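Setting up the wrist and head cameras for a two-arm build in simulation

Part 2 of the Clivia notes. Part 1 covered the arm models and joint limits. You should already have both arms moving from the keyboard, and a furnished room loaded. We use the kitchen room throughout these notes. Any room will do if it has a counter and enough clutter to get in the way.

The physical arms are still on the bench at the Prorkbridge workshop, waiting on brackets. Everything on this page is done in the simulator. Do it before you drill camera holes in anything.

What you need

A working copy of the robot description file from Part 1
The simulator, with rendering switched on
A text editor
A notebook for the offsets

Set the random seed to 1015 if you want your object placement to match ours.

Step 1. Attach the wrist camera

Open the robot description and find the last fixed link before the gripper. Add a camera as a child of that link. Do not attach it to either finger. It will appear to work until the gripper closes, and then the view will swing with the finger.

Start with all rotations at zero and the camera set back behind the palm. Render one image. It will almost certainly show the inside of the housing as a flat grey fill. Move the camera outward along the palm normal in small increments until the housing drops to the bottom edge of the image.

Step 2. Check the fingers

Open the gripper to its limit and render again. Both fingers should be in view from the base to the tip, with the gap between them clear. Some of the housing should stay visible. It gives you a fixed reference when the arm moves, and it makes a slipped mount easy to spot later on the real thing. 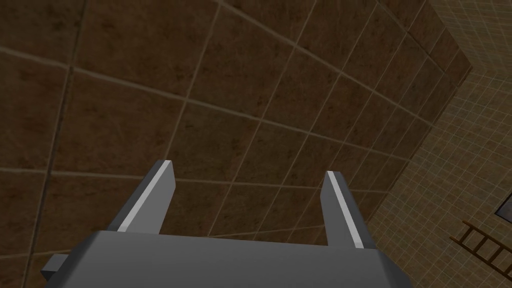

Pendo Wanyama asked at this point why the camera shouldn't be moved further forward, past the housing altogether, to get more of the room and less of the gripper. The answer is depth. With the palm and both fingers in view you can judge how far an object is from closing distance. With only the tips you are guessing. We tried it the other way on the first version and went back.

The wrist view has no fixed idea of up. At some arm poses it looks along a wall or across a large flat surface at a steep angle, and the grout lines run diagonally. Leave the camera roll alone when this happens. Correct it for one pose and it will be wrong for the rest.

If the two fingers look different in height, check the lateral offset first. A small difference comes from perspective and can stay. A large one means the camera is not on the centre line of the palm.

Step 3. Copy it to the other arm

Mirror the offset, not the rotation. If your two arms are built from one file with a sign flip, the camera will mirror along with the arm and the picture will come out reversed. Test this by closing one finger at a time, if your model allows it, and confirming the correct one moves.

Step 4. Add the head camera

Attach it to the highest fixed link on the body and pitch it down. You want the top of the body along the bottom edge of the view and both grippers inside the frame at working height.

Drive the right arm out over the counter and stop short of the stone. Bring the left arm up with the gripper pointing upward. This pair of poses tests both sides: one arm reaches away over the work surface, the other stands close to the camera and blocks part of the room. Render from the head.

In our render the right gripper sits just above the counter, close to the small red object, and the white plate and blue bottle further along are in clear view. The left gripper overlaps the furniture in the distance. That overlap is acceptable. Overlap on the counter would not be.

The view is tilted. If yours is too, decide now whether the tilt comes from the camera or the body. Set the camera roll to zero, render, and compare. If nothing changes, the body is leaning – go back and look at the base joint.
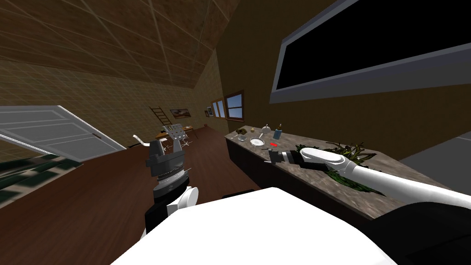 Step 5. Run a short check

Run 300 steps with a slow sweep on both arms and save the wrist and head views together. Play them back side by side. Look for these faults:

Fingers leaving the wrist view when the gripper closes
The housing growing or shrinking in the image, which means the camera is on the wrong link
One arm's forearm passing through the head camera's near clipping plane
Leaves or other thin objects flickering under the arm

The last one is a rendering fault and can be ignored here. Pushing the near clipping plane out a little usually settles it.

Step 6. Write down the offsets

Record the offset and pitch for each camera against its parent link, in millimetres and degrees. Sulastri Pillai will be cutting the real brackets from these numbers on the workshop's Elteck mill. Metres with a missing decimal place have already cost us a piece of plate.

Part 3 covers lighting.

Comments

Mwakalinga
Step 3 caught me out. Both wrist views looked fine until I closed one finger and the wrong one moved. Sign flip, as described.

bench_six
Does the near clipping setting carry over to the wrist cameras, or is it per camera?

Sulastri Pillai
Per camera in ours. Leave the wrist ones short or you'll lose the housing.

Mwakalinga
Millimetres please, everyone. I have the other piece of plate.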